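Power strip

A power strip (also extension block, multi-way block, trailing socket or, in British households of a certain age, simply "the extension") is a row or cluster of electrical sockets in a shared housing, fed from one wall outlet by a flexible cord. It exists because rooms are wired by people who expect the occupant to own a lamp, and are then lived in by people who own rather more.

Names

Few household objects have so many names and so little agreement about them. Catalogues prefer "power strip" or "multi-socket". Electricians say "trailing lead", and some say it with visible sadness. The word "strip" has outlived the shape: many current models are oval, round, cubic or stacked into a tower, and are called strips all the same. In offices the item is often known only by its location, as in "the one under Beatrice's desk".

Form

The housing is usually moulded plastic in two parts, a top carrying the socket openings and a base closing off the contacts from underneath. White is the commonest colour, chosen to match skirting boards and seldom matching them for long. Black is sold for use behind televisions, where it can gather dust in private.

The traditional strip places its sockets in a single line, all facing the same way. This works well until the first bulky adaptor arrives and covers its neighbour. Makers have answered by turning the sockets to an angle, spacing them further apart, or staggering them in two rows so that cords leave in different directions. A six-way block with badly spaced outlets may in practice be a four-way block with two decorative holes.

Socket patterns

Outlets differ from country to country, and a block is normally built for the market in which it is sold. Two-pin outlets take flat or round pins according to region. Three-pin outlets add an earth connection, and in one widespread family the two upper slots are slanted towards each other, giving the look of a worried face. Some blocks mix two-pin and three-pin openings on the same housing. This suits small appliances and larger ones alike, though it does lead to a good deal of prodding in the dark.

Adaptors change the shape of the pins and nothing else. They do not alter the voltage, a point usually learned by way of a hairdryer.

Switches and ports

Many blocks have a master switch, either a rocker or a round button. Others give each outlet its own switch, handy for anyone who can remember which is which. Labels are supplied with some models and are generally found years later, still on their backing sheet.

Charging ports were added once telephones became the main thing people plugged in. They may sit on the upper face or in the side wall, where they leave the mains sockets clear.

Load and safety

Every block has a maximum rated load, marked on the housing or the plug. The number of sockets says nothing about how much they may be asked to carry. Heaters, kettles and tumble dryers should go straight into the wall. One block should not be plugged into another, an arrangement known as daisy-chaining and practised mainly by people who have been told not to.

Cords should lie flat and uncoiled, away from doors and rugs. A housing that is cracked, discoloured or warm to the touch should be taken out of use. Surge protection is offered on some models and wears out with use, so an elderly block may be protecting its contents in name only.

Placement

Blocks are most often kept on the floor, where they are kicked, or behind furniture, where they are forgotten. Putting one on a desk or worktop makes it easier to reach and to wipe clean - unplugged first - at the price of having to look at it. Screw-down brackets and under-desk trays are sold as a compromise.
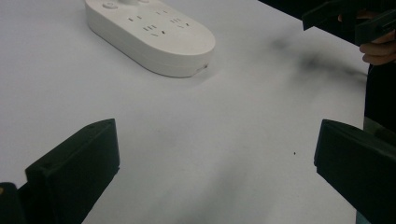 See also

Adaptor plug
Cable tidy
Extension reel
Surge protector
Wall socket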